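Open Day at the Resa Workshop, Clurnham

Photo gallery and notes by Audrey-Anne Chisholm

The Resa workshop opened its doors to the public in April, from ten in the morning until late afternoon. Resa takes in old office computers, sorts them, strips them for parts and sends the rest on for metal recovery. Most of that work is done by hand at long benches. For the past year the workshop has also been trying out robot arms on the slower parts of the job, and those were what most visitors came to see.

The doors were due to open at ten, but there was already a line down the ramp by a quarter to, so Rhonda Lévesque let people in early. By the end of the day 140 visitors had signed the book at the front desk. Quite a few came from the technical college, and there were more families with small children than last time.

The tour started in receiving. Computers come in on pallets, get a bar code and are weighed. Rhonda had left two pallets wrapped so people could see how they arrive, and she explained how a load is checked against the sender's list. Last year the workshop took in 3321 desktop machines. Of those, 2246 were taken apart on site, and the rest were cleaned up and sold or passed to schools.

Next came the hand benches. Yvette Pelletier has worked there the longest and she took apart a power supply while talking, with hardly a look down at it. Visitors could try a bench themselves, with safety glasses and a screwdriver from the tray. The younger ones liked the bin of loose fans.

The robot demonstration was in the Desjardins room, at the back of the building past the kitchen. It ran on the hour, with a break for lunch. Nkrumah Asamoah gave the talk and Karine Sutherland looked after the controls. The subject was the inside of a desktop computer: drives, latches, plugs and cables, and how a gripper can get at them without pulling on the wrong thing.

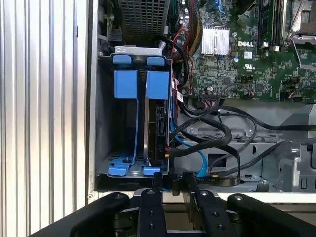 The gripper's fingers just below the blue rails of the drive cage, with a black hard drive in the right-hand slot. Dell motherboard to the right.

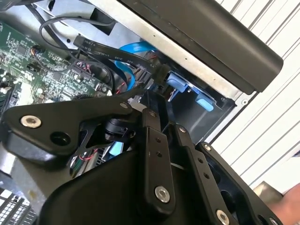 Linkages of the gripper over the open case. The bright blue cable is SATA, and the light blue parts are drive latches.

Nkrumah spent a good part of his talk on cables. A person reaching into a case will push a cable aside with the back of a finger and not think about it. For a robot that is a separate step, and it has to be planned or learned like any other. Stiff cables spring back. Thin ones slide under things. He passed a box of loose cables along the front row so people could feel the difference for themselves.

He also talked about latches. Every maker has its own idea of how a drive should be held in place, and the same maker may change it from one model to the next. Some latches are squeezed, some slide, and some need a push in one direction before they will move in the other. The workshop keeps a shelf of sample cases for this, with the model written on tape along the side.

There were plenty of questions. A man who had repaired office machines for many years asked why the computers aren't simply shredded whole. Nkrumah's answer was that a working drive or memory module is worth more than the metal in it, and that batteries have to come out first in any case. Someone else asked if the arms would replace the people at the benches. Rhonda took that one. She said the workshop has more computers waiting than it has hands, and that there are no plans to cut jobs. She also said she couldn't promise what things would look like in ten years.

Karine answered the technical questions afterward at the side table. She had printed a two-page handout on the control software, which is called Nernorora and was written in-house. The copies ran out before the noon talk and she printed more over lunch. Anyone who missed out can ask for one at the front desk — it is free, and there is a French version too.

Lunch was soup and rolls in the kitchen, with coffee all day. The soup was gone by one. We will order more next time.

The afternoon talks were a little less crowded, and the two o'clock one ran long. At three there was a short session for teachers who want to bring a class. Groups of up to 15 can be taken through on a weekday morning, and children under ten need an adult with them at the benches. Closed shoes are required for everyone past receiving.

A few notes from the comment cards. Several people found it hard to hear at the back of the Desjardins room, so we are looking for a better microphone. Two asked for chairs at the hand benches. One card just said "more fans," in crayon.

Found after closing: a child's green mitten, a pair of reading glasses in a brown case, and a travel mug with a dented lid. They are at the front desk.

Parking was tight again. The lot beside the building holds very few cars and the street fills up early, so please use the lot behind the arena next time and walk over by the footpath. The bus stop is at the bottom of the ramp.

Computers for drop-off are accepted during normal hours at the receiving door. Please take out any discs and leave the power cord with the machine. Screens are taken too, but not the old glass kind.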